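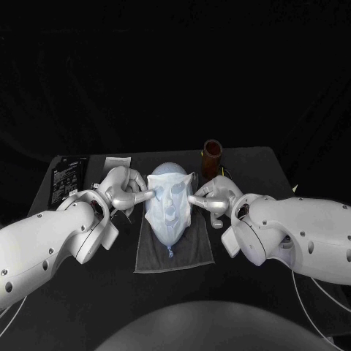

Mivik Robotics - Manipulation Team, Barnard site

Posting this as a thread so the other groups on the Barnard floor can read it before they pull the same software build. We had a force-limit fault on the two-arm station in February. No injuries, one popped balloon, one bent fingertip. Details follow.

The task: smooth a sheet face mask onto an inflated balloon using both index fingers, one on each side. The balloon stands in for a head. It's soft, it rolls, and it tells you right away when you've pushed too hard. We put a folded towel under it so it doesn't wander.

The fingers come in from the left and right, touch the mask near the eye openings, then stroke outward and down. Contact force is supposed to stay under a limit we set in the task file. If either arm goes over, both arms stop and back off.

On run 463 that didn't happen. The left arm made contact as usual. The right arm made contact, then kept closing. The balloon popped. Both arms were still moving inward after there was nothing between them.

The fingertips met over the towel. The operator hit the stop button. By then the right index finger had taken a sideways load and the last joint was bent.

I was at the desk next to the station. The pop is loud and everyone in the room jumped, the operator included. I mention it because it matters further down.

First thing we did was leave everything where it was, power down the arms, and save the logs. Please do this. We have lost at least one good fault record in the past by homing the arms right after a stop.

What the logs showed: the left arm was reading force correctly the whole time. The right arm's force value froze a moment before contact and stayed at the same number until the stop. The controller saw a small, steady force and concluded it hadn't touched anything yet.

So it kept going, exactly as it was told to. The limit check was working. It was checking a number that had stopped updating.

Why the value froze: the signal cable on the right arm had a worn connector. At one wrist angle it lost contact for a short time. When the connection dropped, the driver held the last good reading and did not raise an error.

The hold was put in on purpose, by us. On an older setup we were getting brief dropouts that stopped the arms for no good reason, and holding the last value made the runs smoother. It was meant to hold for 5 milliseconds. The time limit on the hold got dropped when we moved to the new driver.

I wrote that change. The review didn't catch the missing line and neither did I. We had no test that unplugged a sensor during a move, so nothing was going to catch it before the hardware did.

Second problem, which is separate. The left arm should have stopped everything by itself. It felt the extra push coming through the balloon and its reading did go up. But the balloon popped before the reading crossed the limit, and after that the left arm felt nothing until the fingers met.

In other words the limit was set too high for this object. We had copied it from the task file for a foam block. Foam will take a lot more than a balloon will. It would have been too high for a person's face as well, and a face is what the balloon is there to represent.

Third problem: the stop button. It was in reach, but the operator had one hand on the tablet and lost a moment to the noise. That is a normal reaction. The station shouldn't depend on somebody not being startled.

To answer a question from the Anitton group: no, nobody works within reach of this station while the arms are powered, and nobody has ever worn the mask. The rule was in place before the fault and it stays in place.

What we changed, starting with the driver. A frozen or missing force reading now stops both arms. If the dropout is longer than 5 milliseconds you get a stop and a message saying which arm it was. Yes, this means more false stops. We had 2 the first afternoon.

The force limit is now set per object, and a task file with no limit in it won't load. It used to fall back to a default without saying so. If your old files stopped loading this week, this is the reason. Add the line and they'll run.

We also added a position limit. Each fingertip has a plane it can't cross, set on its own side of the center line. Even with both sensors dead the fingers can't meet. This is the fix I trust most as it doesn't rely on the force reading at all.

The operator now holds a grip switch through the whole contact part of the run. Let go and the arms stop. It's tiring on long sessions, so we swap operators more often.

Cables: the worn connector was replaced and we checked the rest. The one on the left arm was starting to go in the same spot. Moussa, who supply our cable sets, are sending a version with a longer strain relief. Until those arrive we look at both wrists every morning before power on.

The finger was replaced from spares. The new one needed its zero set again, which took most of a morning - the procedure in the wiki skips a step. I've fixed the page.

Testing since then: 100 runs on the new build with the sensor signal cut at random points, before contact, during contact and on the way out. The arms stopped every time. We did the early ones with the towel alone, then with a balloon, then with a balloon and mask.

One thing still open. A sheet mask gets stickier as it dries, and the sideways drag on the fingertip goes up. We don't limit sideways force separately yet, only the total. On a dry mask that can trip a stop halfway through a stroke. It's safe but it spoils the run, and I don't have a good number for it so far.

For anyone running the two-arm package at Barnard or Anitton: don't use the February build. Take the current one, open your task files, and check the force limit against the object you really have on the table. Then pull the sensor plug during a slow move with nothing between the hands and watch that both arms stop.

If only one arm stops, leave it powered down and send me the log.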